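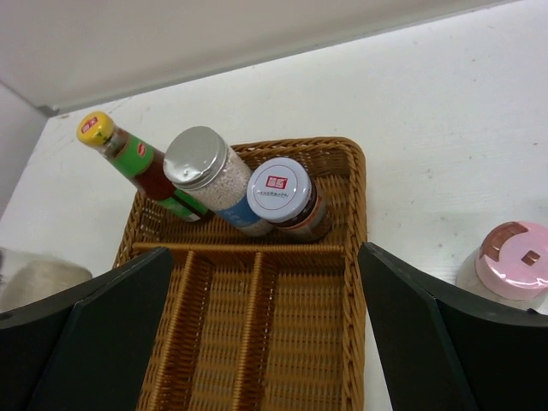 Enero de 2022

La cesta de los condimentos ha cambiado de sistema. La anterior, una caja abierta de Puleo sin separaciones, obligaba a sacar medio contenido para llegar a la sal. La nueva es de mimbre trenzado, con un compartimento ancho al fondo y tres estrechos delante. Costó 535 pesos en Yalçınkaya, en noviembre.

Criterio de carga: lo alto al fondo, lo de uso diario delante. La botella de salsa va en la esquina izquierda del fondo, inclinada, con el tapón amarillo por fuera del borde. De pie no se sostiene bien, porque el suelo trenzado no es plano. A su lado, el bote de tapa gris plateada y después el tarro bajo de tapa blanca.

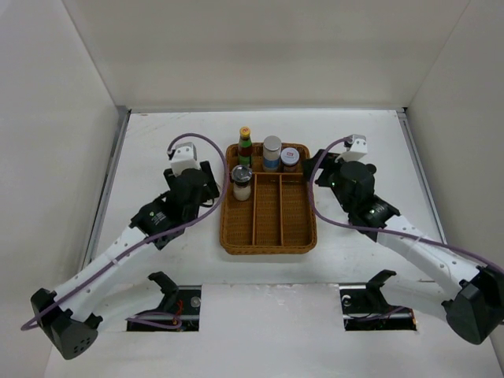

Los compartimentos estrechos se llenan de atrás hacia delante y el extremo delantero se deja libre – por ahí entra la mano. Kusum Pathak propuso ordenar por frecuencia de uso en toda la cesta. Lo probé una semana y los tarros bajos desaparecían detrás de la salsa.

Pendiente: etiquetar las tapas. Desde arriba, dos tarros transparentes se distinguen mal. Las etiquetas de Brarneo se despegan con la grasa; probaré las de Plernari.

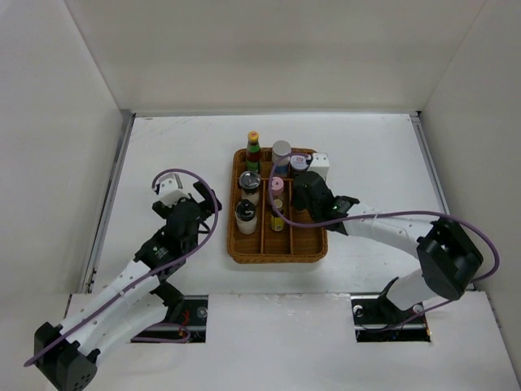 La cesta con más tarros: dos en la fila izquierda, tapón rosa y botellita amarilla en la central.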